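Wood Floors: Squeaks, Scratches, Gaps and Other Complaints
Filed under: Floors, Walls & Things That Make Noise

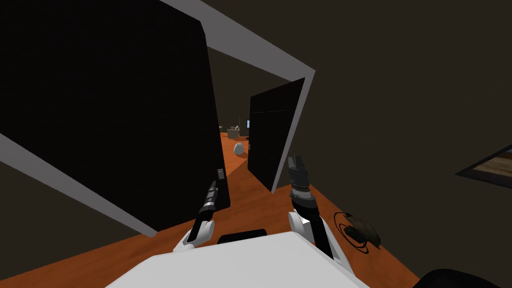 How often should I mop a wood floor?

Once or twice a month is plenty in most rooms, with a mop wrung out until it feels barely damp. The kitchen and the front hall may want it weekly. In between, sweep or use a dry microfiber pad.

Most of the mail we get about wood floors comes from people who have been too kind to them. They've steamed them, oiled them, polished them, and then polished the polish. A wood floor would like to be swept and left alone, much like a cat, except that the cat gets a say.

What follows has been collected over several winters in a Hilbridge row house with 1,072 square feet of floor, every one of which has had something spilled on it.

Find out what's on it first

Before you buy anything, learn what kind of finish you have. Go to a corner behind a door and put down a drop of water. Wait ten minutes. If it beads up and wipes away clean, you most likely have polyurethane or some other surface finish that is still doing its job. If it sinks in and leaves a darker spot, the finish is either worn out or it's an oil or wax. The spot will usually fade as it dries.

For wax, rub a bit of fine steel wool (0000, the stuff that looks like dryer lint) in the same corner. A gray smear on the steel wool means wax. Wax and water don't get along, and wax and polyurethane get along even worse, so don't recoat over it whatever the can says.

Laminate and vinyl plank aren't wood all the way through and most of the repair advice below will ruin them. The cleaning advice is fine, though go very easy on the water with laminate. The seams swell, and they stay swollen.

Cleaning

Sweep in the direction of the boards. Going across just packs the grit into the seams, where it will wait for you.

If you vacuum, turn the beater bar off or use the hard floor head. Check the wheels, too. We scratched a whole hallway one March with a pebble stuck in a vacuum wheel and blamed the dog for two weeks.

Skip the vinegar. A splash in a bucket won't eat a hole in anything, but used every week for years it dulls some finishes, and then you have a dull floor that smells like salad. A cleaner labeled for finished wood, or a few drops of plain dish soap in a gallon of water followed by a pass with clean water, does the same work.

Skip the steam mop altogether. Yes, the box has a picture of a wood floor on it. The box also has a picture of a woman in white pants enjoying herself.

If the floor looks cloudy after it dries, you've got soap or old polish built up. Go over it with warm water and a cloth, changing the water as soon as it looks like weak tea. A stubborn haze may take two or three rounds. We used Henik floor soap for years and had to stop using so much of it, which was our fault and not the soap's. The capful on the label is a real measurement.

Squeaks

A squeak is wood rubbing on wood or on a nail. The trick is finding which board, and for that you need a second person to walk around while you lie on the floor with your ear down. Do this before company arrives.

The cheap fix, from above: work a little powdered graphite or talcum powder into the seams around the noisy board with an old paintbrush. Lay a cloth over it and walk back and forth. Wipe up the extra well, especially the talc, which turns any floor into a skating rink. This lasts a season, sometimes longer.

The better fix, from below, if you have a basement or crawl space with the joists showing: have your helper stand on the squeak and look for movement between the joist and the subfloor. Where you see a gap, put a dab of wood glue on a thin shim and slide it in until it's snug. Do not hammer it. A shim that's driven in hard lifts the floor and gives you a new squeak a foot away, in a slightly higher key.

You can also run a short screw up through the subfloor into the loose board. Measure the total thickness first and pick a screw a quarter inch shorter. Then measure again. Drill a pilot hole. Anyone who has met the point of a screw in socks will tell you the measuring is worth it.

Stairs squeak where the tread meets the riser. Two trim screws driven at opposite angles through the tread and into the riser, heads sunk and filled, will quiet most of them. Teenagers may object.

Scratches

Fine scratches that only show in low light are in the finish. Leave them, or buff in a little of the maker's touch-up product if you know whose floor it is. Rubbing a walnut on them does darken a light scratch on a dark floor. It also leaves nut oil behind, so don't do it if anyone in the house has an allergy.

Scratches that show as a pale line have gone through to the wood. Clean the spot, let it dry, and use a touch-up marker one shade lighter than you think you need. Color the line, count to five, wipe off the excess with a rag going with the grain. You can always go darker. Going lighter involves sandpaper and regret.

For a gouge you can feel with a fingernail, use a wax filler stick. Warm it in your hand, press it in, and level it with an old plastic card. Mixing two colors looks better than one, wood being streaky by nature. The Clesmont sticks come in a strip of several browns and we've never found one that matched on its own.

Dents are a different thing. On bare or oiled wood, put a damp cloth over the dent and touch it with a warm iron for a few seconds at a time. The fibers swell back up. On polyurethane this mostly makes a white cloud, so don't.

Gaps

Gaps that open in January and close in June are the house breathing. Don't fill them. If you pack them with putty in winter, the boards push it out in summer in little crumbs, and you can spend August sweeping up your own handiwork.

A humidifier helps more than any filler. Keep the room between 35 and 55 percent humidity all year if you can.

Gaps that stay put in every season can be filled. For narrow ones, use a flexible filler meant for floors. For wide ones in old pine boards, natural rope pressed in with a putty knife looks right and moves with the wood. Stain the rope first and let it dry overnight.

Black stains, white rings

White marks are usually moisture caught in the finish or the wax. Give them a day or two to dry before you do anything heroic. If a ring in a waxed floor hangs on, rub gently with a dry cloth and a dab of mineral spirits, then rewax. Open a window, and hang the cloth flat outdoors to dry before you throw it out.

Black marks are in the wood and generally mean water sat there for a good while, often under a plant. Oxalic acid, sold as wood bleach, will lighten them on bare wood. Wear gloves and goggles, follow the label, and expect to refinish that patch afterward. Or move the plant back. We have a fern on Rivadeneyra Street that hasn't been moved since the previous tenants, and we'd prefer not to know.

Furniture feet

Felt pads work until they collect grit, at which point they become sanding blocks. Look under the kitchen chairs every couple of months and peel off the bad ones. The nail-on kind outlasts the sticky kind. Cheap rubber cups can stain some finishes yellow, so try one in a closet first.

Rugs should have a breathable pad that says it's safe for your finish. Shift the rug now and then or you'll end up with a dark floor and a pale rectangle, and you will be the owner of that rug forever.

See also: Sticking Doors; Getting Candle Wax Out of Things; Radiators That Knock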